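발표 메모: 과실파리의 기주 선택과 유전
2023. 7. 20. / 발표자 Yasir Ghauri

1. 도입 (2분)
인사는 짧게. 공동 연구팀 소개는 마지막 슬라이드에서 한다.
질문 하나로 시작: 같은 지역에 사는 파리 두 집단이 왜 서로 섞이지 않는가.
사과에 알을 낳는 집단과 산사나무에 알을 낳는 집단. 열매 익는 시기가 다르고 성충이 나오는 시기도 다르다.

2. 채집과 사육 (4분)
Broretti 과수원과 Andreadis 계곡 두 곳에서 채집. 번데기 2698개체.
열매는 나무별로 따로 보관했고, 번데기는 12월까지 저온 처리했다. 저온 기간을 묻는 사람이 많으니 표를 띄워 둘 것.
사과 쪽 표본이 더 많다. 먼저 말하고 넘어간다. 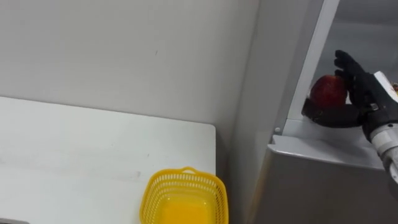
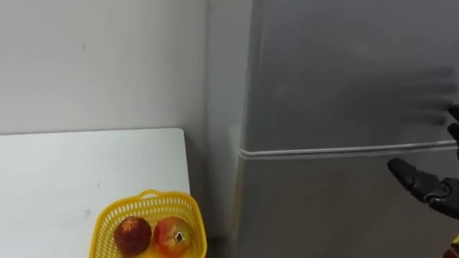

3. 교배 실험 (5분)
잡종 252개체, 이 중 냄새 반응 시험까지 간 것이 173개체.
잡종은 어느 쪽 열매 냄새에도 반응이 약했다. 부모 집단보다 개체 차이가 컸다.
그래프 축 단위 읽어 줄 것. 지난번에 빠뜨렸음.
우화 시기는 두 부모 집단의 중간. 단, 늦은 쪽으로 꼬리가 길다.

4. 해석 (3분)
냄새 선호와 우화 시기가 둘 다 유전된다면 잡종은 짝과 산란 장소를 찾는 데 불리할 수 있다.
야외에서 확인한 결과는 아직 없다. 단정하지 말 것.
두 형질이 같은 염색체 구간에 있는지는 Vastura 자료가 나와야 안다.

5. 질의응답
전체 20분 안에 끝낸다. 시간이 모자라면 4번 마지막 항목은 생략.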